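March 4, 2023. Shop notebook, car 88

Back from the Turine test. Gearbox out first. Third gear dogs are rounded on the drive side, fourth is fine. Kerubo Koech says it jumped out twice under power at the end of the long run. New third ordered from Pacheco.

Front left damper reads soft on the dyno compared with the right. Same fault as in February, so it goes back to Jidik with both sheets. 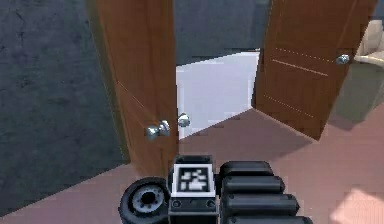
Brakes
Front pads down to 5 mm, wear even across both. Discs can do Stonerora. Bled all four corners, pedal still long. Will try the spare master cylinder before touching the bias again — the last change made the rear nervous into the hairpin.

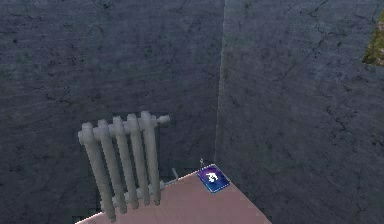
Rear camber was off on the right after the curb strike. Toe link is straight, so I reset it with shims and wrote the new stack on the setup sheet. Please leave the old sheet in the binder.

Engine oil changed, filter cut open, no metal in it. 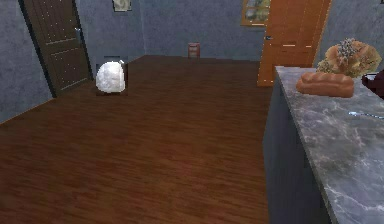

Hub nuts still to be torqued. Fuel cell drained, 100 liters of fresh on order. Kerubo wants the seat one notch forward, which means moving the belts too. Scales after that, with driver weight in.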